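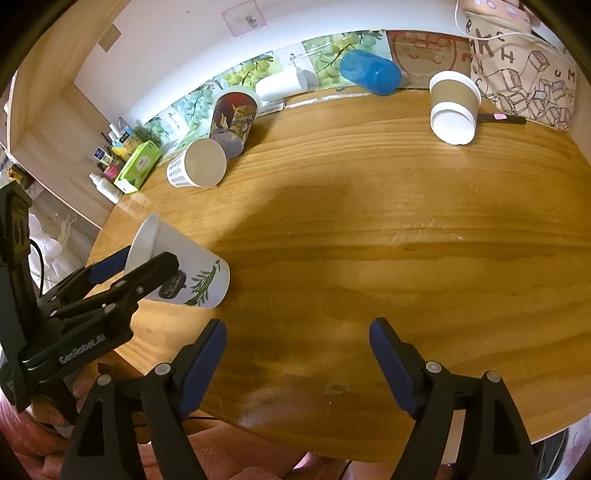
Mein Dorf heißt Womdale, und ich habe es verloren, weil ich mir ein neues Handy gekauft habe. So fängt das an. Kein Angriff, kein Clankrieg, keine hundert Drachen über der Mauer, sondern ich auf dem Sofa, abends kurz nach elf, mit einem frisch ausgepackten Telefon und der festen Überzeugung, dass man so ein Spielkonto doch wohl mit zwei Klicks umzieht.

Also: altes Handy zurückgesetzt (es war ja schon an meinen Bruder verkauft, der zahlt schlecht, aber er zahlt), neues Handy an, Kondo runtergeladen, Ladebalken, Fanfare. Und dann stand da ein Bauer mit einer Schaufel und sagte: »Willkommen, Häuptling! Lass uns deine erste Hütte bauen!«

Meine erste Hütte. Ich hatte Rathaus 41! Ich hatte einen Wassergraben! Ich hatte einen Turm, an dem ich von März bis September gebaut hatte, Stein für Stein, mit dem Wecker nachts um drei, damit kein Bauarbeiter eine Minute lang dumm herumsteht. Und jetzt wollte mir dieser Kerl mit der Schaufel erklären, wie man Holz hackt.

Ich habe erst mal Holz gehackt. Weiß auch nicht, warum. Man tut ja in solchen Momenten, was einem gesagt wird.

Danach habe ich Turko geschrieben. Turko ist unser Clanchef, und in vier Jahren habe ich nie rausgekriegt, ob er so heißt oder ob das nur sein Spielname ist. Er antwortet immer sofort, auch mitten in der Nacht, und immer in Großbuchstaben.

»TURM WEG?«, schrieb er.

»Alles weg«, schrieb ich. Also, geschrieben habe ich ihm über den Messenger, denn im Spiel war ich ja gar nicht mehr im Clan. Im Spiel war ich Häuptling4417 oder so was und besaß eine Hütte und einen Stapel Holz.

»KONTO VERKNÜPFT?«

Da wurde mir ein bisschen anders. Ich erinnerte mich dunkel an ein Fenster, das alle paar Wochen aufging und fragte, ob ich meinen Spielstand sichern wolle. Mit einem großen grünen Knopf und einem kleinen grauen, auf dem »Später« stand. Ich bin jemand, der auf »Später« drückt. Beim Zahnarzt, bei der Steuer, bei Tante Geagea, die seit Ewigkeiten auf einen Rückruf wartet (sie heißt mit Nachnamen so, aber die ganze Familie sagt einfach Tante Geagea, sogar ihr Mann).

»Verknüpft nicht direkt«, schrieb ich.

Turko schrieb lange nichts. Und dann, zum ersten Mal überhaupt, in Kleinbuchstaben: »oh.«

Geschlafen habe ich in der Nacht nicht viel. Ich lag da und habe im Kopf mein Dorf abgelaufen, vom Nordtor an der Schmiede vorbei bis zu den beiden Goldminen, die ich so schief hingesetzt hatte, dass sich Turko jedes Mal darüber beschwerte. »DREH DIE MINE«, stand alle paar Tage im Clanchat. Ich habe sie nie gedreht. Ich fand sie schön so.

Um sechs bin ich aufgestanden und habe dem Support geschrieben. Ich habe mir richtig Mühe gegeben, mit Anrede und allem, drei Absätze über den Turm, einer über den Graben, und am Ende »mit verzweifelten Grüßen«. Die Antwort kam zwei Minuten später und war von einer Maschine. Ob ich schon versucht hätte, das Spiel neu zu starten?

Hatte ich nicht. Habe ich dann. Der Bauer mit der Schaufel freute sich, mich wiederzusehen.

Auf die zweite Mail kam dann ein Mensch, zumindest hat er mit Namen unterschrieben: Hadi Smadi, Spielerbetreuung. Er schrieb, er könne das Dorf vielleicht finden, ich müsse ihm nur ein paar Dinge nennen, die bloß der echte Besitzer wissen könne. Den Namen des Dorfes, klar. Den Clan. Wie viele Edelsteine zuletzt auf dem Konto gewesen seien.

390! Das wusste ich sofort, ich hatte ja seit Wochen auf 400 gespart, für die blöde Fahne. Ich habe es so schnell getippt, dass ich mich zweimal verschrieben habe und er vermutlich dachte, ich rate mich durch.

Und dann wollte er noch wissen, ob mir an dem Dorf sonst etwas Besonderes einfällt.

Ich saß in der Küche, der Toast war längst kalt, und ich habe ihm alles über die Minen geschrieben. Wie schief sie stehen, und zwar beide in dieselbe Richtung, als wäre ein starker Wind gegangen. Dass zwischen ihnen ein einzelner Busch wächst, den ich nie weggeräumt habe, obwohl man dafür Bonusgold kriegt. Dass unser Clanchef seit Jahren darunter leidet.

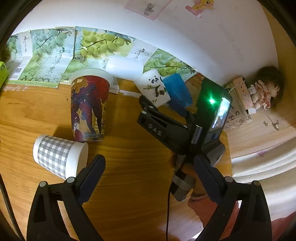
Kann man ein Dorf bei Kondo zurückholen, wenn man es nie mit einem Konto verknüpft hat?

Manchmal klappt es über den Support, wenn man Dorfnamen, Clan und den letzten Edelsteinstand nennen kann und das Dorf noch auf dem Server liegt.

Genau so stand es jedenfalls in den Hilfeseiten, und ich habe die zwei Zeilen an dem Vormittag bestimmt öfter gelesen als jedes Buch. An dem Wort »manchmal« bin ich jedes Mal hängen geblieben. Was heißt denn manchmal? Bei Vollmond?

Mittags hat Tante Geagea angerufen. Ich bin rangegangen, vor lauter Warten, ich hätte an dem Tag auch mit einem Stromanbieter geredet. Sie wollte wissen, wie es mir geht, und ich habe gesagt, ich hätte mein Dorf verloren, und sie hat ganz ernst gesagt, das kenne sie. Dann kam eine Geschichte über ihr richtiges Dorf, in dem sie groß geworden ist, mit einem Brunnen und einer Cousine, die hineingefallen war (und wieder raus, die Cousine wohnt heute in Bremen). Nach einer Dreiviertelstunde wusste ich mehr über diesen Brunnen als über meinen Wassergraben. Erklärt habe ich ihr das mit dem Spiel dann nicht mehr. Es hätte irgendwie nicht gepasst.

Als ich auflegte, war eine Mail da.

»Hallo«, schrieb Hadi Smadi, »ich habe zwei Dörfer mit dem Namen Womdale gefunden. Bei einem stehen die Minen gerade.«

Ich habe laut geschrien. Der Hund von unten hat zurückgebellt.

Es hat dann noch bis zum Abend gedauert, mit einem Code, der nicht ging, und einem zweiten, der ging. Und plötzlich war der Kerl mit der Schaufel weg, und da war mein Nordtor, die Schmiede, der Turm, alles! Na ja, fast alles. In der Zwischenzeit hatte mich jemand überfallen und das ganze Holzlager leergeräumt. War mir so was von egal. Ich bin erst mal nur durchs Dorf gescrollt, rauf und runter, und habe alles angetippt, was man antippen kann.

Dann ging das Fenster auf. Ob ich meinen Spielstand sichern wolle? Großer grüner Knopf, kleiner grauer Knopf.

Mein Daumen war schon fast beim grauen, reine Gewohnheit. Ich habe ihn mit der anderen Hand festgehalten und rübergeschoben.

Im Clanchat blinkte es.

»WILLKOMMEN ZURÜCK«, schrieb Turko. Und gleich darunter: »DREH DIE MINE.«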